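Writing the Rules for a Stitch

At the Rolden training center, the first thing a new operator gets is a stapled set of pages called the bench rules. There are 50 of them. They cover how far apart two instruments must stay when neither is holding anything, who may clear a fault, and what has to be written down before a practice pad goes in the bin.

Robotic suturing has been taught for years, mostly by sitting next to someone who was good at it. What it lacked, at least in the hospitals and labs that send people to Rolden, was a shared idea of what counts as doing it properly. One teacher wanted the needle held near the middle. Another wanted it held farther back and would fail a trainee for anything else. Recordings from one site could not be compared with recordings from the next.

"We had two people grade the same stitch and one passed it and one failed it," says Lesego Mnguni, who runs the bench program. "They were both following their own rules, and both sets of rules were reasonable."

The group began drafting in April of last year. Johannes Nkuna, an engineer, wrote the sections on the machine. Bongani Sibiya, a surgeon, wrote the sections on the hands. The two men disagreed over thread, and the thread section is still the longest.
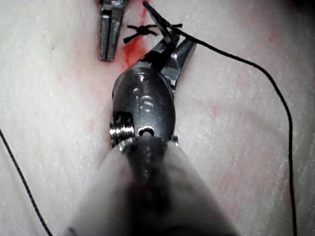
A finished knot on a practice pad, with the long thread still running off to the side.

Under the rules, a knot is graded on its own. The grader looks at whether it lies flat, where it sits against the cut, and how long the tails are. Loose thread is graded separately. Sibiya wanted all slack kept out of the working area. Nkuna thought that would have operators stopping every few seconds to tidy. The final wording allows a long end to lie on the pad as long as it does not pass between the jaws of either instrument while they are closing.

The rules also deal with force. Steel jaws can damage suture without breaking it, and an operator at a console may feel little or nothing of the grip. Rule 14 says the thread that will stay in the tissue may not be gripped by a needle driver, only the end that will be trimmed. Trainees dislike rule 14. It slows them down, and it is the one they break most.

Instruments are logged by use. Each has a limit, and when the limit is reached it leaves the bench even if it still looks fine. Cable wear is hard to judge by eye, Nkuna says, and he did not want to leave it to judgment.

A separate section covers needles. A needle that is not held by an instrument must be either parked in the pad or off the bench. The operator has to say "parked" aloud before opening the jaws. The same word is used at every site, and it goes on the recording.
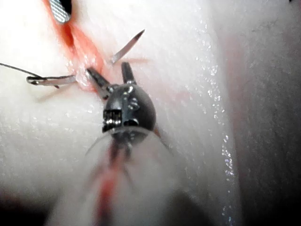 Open jaws over the cut, with one needle standing in the pad and a second lying to the left.

The rule was shorter in the first draft. It said only that needles must be under control at all times, and every trainee believed theirs were. Johannes Kekana, who reviews recordings, asked for something he could check without guessing at what the operator had in mind. A spoken word was the simplest thing anyone suggested.

Kekana and his brother Sipho have now gone through nearly 2,000 recorded stitches using the new form. A reviewer must pass a test before grading and repeat it every 90 days. If two reviewers differ on a stitch, a third grades it without seeing the first scores. Before the rules, there was no third reviewer, and the senior person's score stood.

Not everyone is satisfied. Teachers at Ntuli, a smaller site, have asked for a version that can be used with one reviewer, as they often have only one on hand. Rovska, which sends engineers to the course, wants the rules to cover software that performs part of a stitch without the operator. The present text says that a person must be at the console with the means to stop the instruments, and says little else on the subject.

Mnguni expects that section to grow. A draft is due before the next revision, and Sibiya and Nkuna have been asked to write it together. The thread section will be reopened at the same time.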